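Got to the Velano open day just after nine, and the car park at the Rolar building was already full! I'd gone mainly for the Ocampo project, where they're teaching an arm to handle crockery from a wrist view alone (no overhead camera at all), and I ended up stuck at that bench most of the morning.

The crockery was striped, pale blue and cream, much nicer than the plates I've got at home.

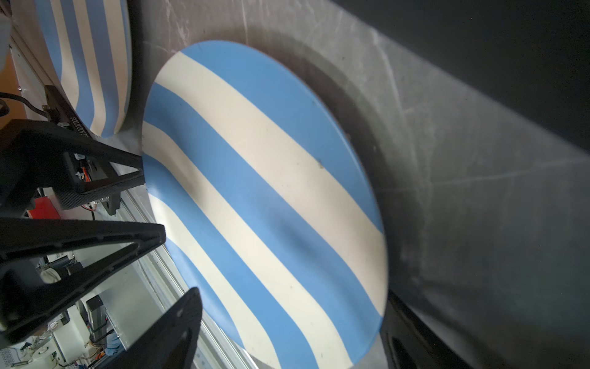
How many demonstrations did they need before the method worked?
They trained it on 300, all driven by hand, and found that going up to 500 made hardly any difference.

What did help was a bit of software called Udent, which guesses where the rim is before the fingers close. They'd run 108 test picks with it and dropped 9, and the chap at the bench was happy to chat about every single one of the nine. Mostly bad angles, he reckoned. I missed the talk upstairs but got a decent cheese roll, and I've put my name down for the July one.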